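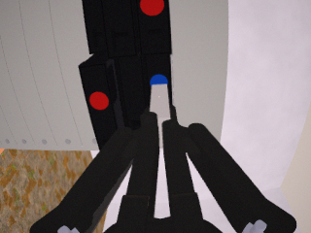 Brauchen wir für den nächsten Aufbau wirklich einen zweiten Arm? Nach allem, was ich heute durchgerechnet habe: vorerst nicht, ein ordentlicher Greifer und ein paar Ersatzfinger bringen uns weiter.

Laborbuch, September, kurz nach dem Mittagessen

Ich habe mich jetzt endlich einmal in Ruhe hingesetzt und die Angebote nebeneinandergelegt, was ich ja schon vor dem Sommer versprochen hatte (liebe Grüße an Nipon, der mich sehr geduldig daran erinnert hat!). Grenow will für den Parallelgreifer 1.000 Euro, da ist der Flansch schon dabei, aber keine Finger. Ein Paar Finger kostet dort noch einmal 130 Euro, und wir sollten gleich zwei Paar nehmen, so wie wir mit den Dingern umgehen. Dekker hat bisher nur einen Katalog geschickt, einen schönen dicken, aber ohne Preise. Da rufe ich morgen früh noch einmal an.

Für die Tastenversuche am Schrank ist mir vor allem wichtig, dass die Fingerspitzen schmal genug sind. Die Knöpfe sitzen oben am Bedienfeld ziemlich eng, und mit breiten Backen drückt man leicht den Nachbarn mit. In der Simulation kann ich die Spitzen beliebig zurechtschnitzen, beim Einkauf leider nicht, deshalb bitte vor der Bestellung unbedingt die Maße aus dem Datenblatt ins Modell übernehmen und den Anlauf noch einmal durchspielen.

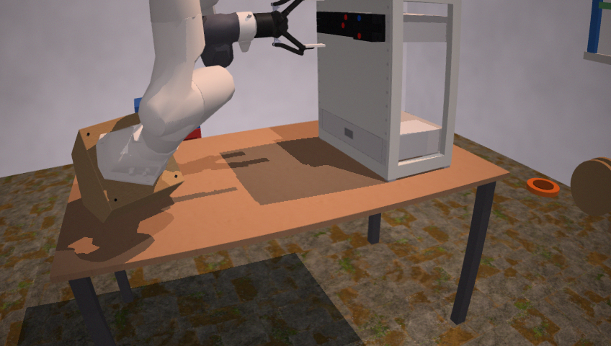 Dann der Tisch mit dem Sockel, über den wir neulich so lange geredet haben. Tulter bietet ein fertiges Untergestell für 400 Euro an, und ich war erst sehr dafür, weil es hübsch aussieht und sofort lieferbar wäre. Nipon meint aber, dass wir die Platte selbst bohren können, und da hat er wohl recht. Ich lasse den Posten trotzdem im Plan stehen, mit Fragezeichen, falls uns die Werkstatt bis zum Herbst keinen Termin gibt.

Offen ist noch die Wartung über Prolard. Das alte Angebot liegt irgendwo in meinem Postfach, ich suche es heraus und hefte es hier dazu.

Nipon, schaust du bitte noch über die Fingermaße, bevor ich die Bestellung für Grenow fertig mache? Ich bin bis 17 Uhr im Labor und koche gern noch einmal Kaffee.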